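I sold the hatchback in September and leased a used Pikero through Quách, the small lot in Trastthorpe. The payment is 300 a month, plus a 100 filing fee.

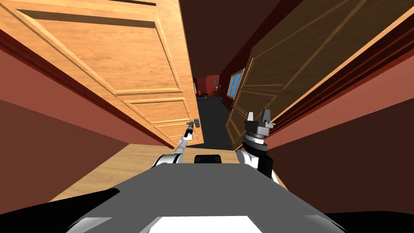
*At the light wooden door*

The lease runs 2 years. Sosow wanted 1,020 up front for the same model, so I passed. Gap coverage was extra and I took it.
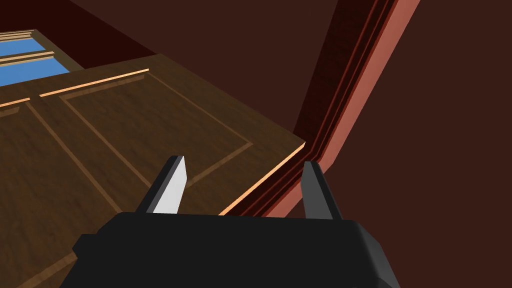
One reader wrote in to say the mileage cap matters more than the deposit, and that I should get the overage rate in writing. I called the lot and they are mailing it. Tires are on me either way.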